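Writing to an MP about a detained activist: does the letter have to be on paper?

Posted by Ea Gunnlaugsson, May 26, 2020

Hi all, I've joined a small letter-writing group through Gamia (we write for people locked up over peaceful protest) and I've got a bit stuck. Our current case is a student organiser who's been held without trial for 146 days. I want to ask my federal MP to raise it with the Foreign Minister, but I can't work out whether email counts for anything or whether I should be posting a proper letter. 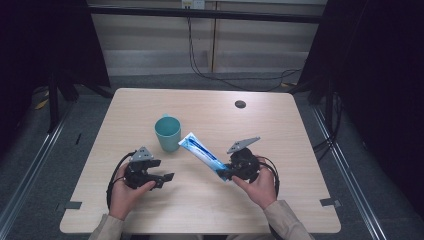
Also, how much of the case do I put in? My draft is nearly 1000 words and my partner nodded off halfway through. We'd like everything sent before the June sittings if we can manage it!

Poul Thygesen

Email is fine, I've had real replies from both. What matters is your street address and postcode at the top, so the electorate office can see you live there. Leave that off and you'll probably get the auto-reply and nothing else.

And yeah, cut it right back. I keep mine to one page: who the person is, where they're being held, what I'd like the MP to do. Ask for one thing only and ask for a written answer. I colour-coded my first draft to find the waffle and most of it was my own outrage (fair enough, but it's a lot to read).

Don't copy the group's template word for word either. Change the opening at least, so it sounds like you.

Zungate

just ring them. took me 2 minutes, the staffer was lovely and wrote it all down

Multell

Ringing's good but I'd still follow up in writing so there's a record. One more thing, Ea: before you name anybody, check with whoever runs the case at Gamia that the family's happy with publicity. Some families prefer things kept quiet while a lawyer's working on it, and that can change from week to week. If you haven't heard back after a month, forward your original email with the date on it and politely ask where it's up to.

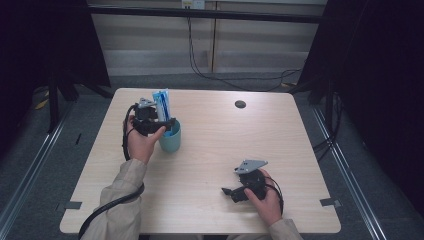 More in Letters and Petitions

Does an e-petition need 100 signatures before it can be tabled?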